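July, after the evening session

Eight weeks of the Kandar course gone and I still can't say what I have learned, apart from how long a group of adults can argue over a piece of cloth. The college calls it Practical Automation. Rafia Lashari calls it the folding club, which is nearer the mark.

Tonight was supposed to be the big step. Until now we have had the arm doing blocks, and blocks behave. You teach it where the block is, it goes there, everyone claps. Cloth is the second half of the project and the part that goes in the report, so we have to show a pick, a lift and a fold, with a score out of thirteen for each group. I don't know who came up with thirteen. Our group is Villanueva, after a street, I think. The others are Stotberg and they have a spreadsheet for everything.

I went in doubtful and came home the same. Rafia was cheerful all the way through – she always is – and kept telling me the pressing was the clever bit, that once you had the contact right the rest would follow. I have heard that about most things in my life.

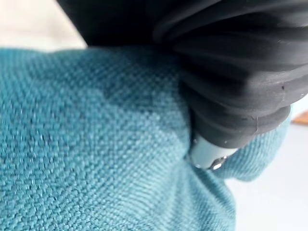

My quarrel is with the scoring sheet. It gives two marks for "contact made" and hardly anything for what comes next, so of course every group has put its evenings into contact. We can do contact. The grey tip goes down into the teal cloth and the weave creases up all round it, and there are your two marks. A broom handle would earn them as well. I said this to Rafia and she wrote it down, which worried me.

Then there is the money. The kit from Binditz cost the college nearly 2,000 pounds, and the tutor brings it up whenever anyone leans on the bench. For that I would like it to fold a napkin by Christmas. My mother could do a fitted sheet on her own in a draughty hallway, and she never once had to be calibrated.

I did ask whether a coarse weave was fair, when Stotberg might choose something smooth for theirs. The tutor said real laundry is not fair either. I had no answer to that and ate my sandwich.

Must remember: charger, the blue folder, and ask about moving our slot, as I can't make the early one next time. Rafia wants to try a slower approach on the way down. I said fine.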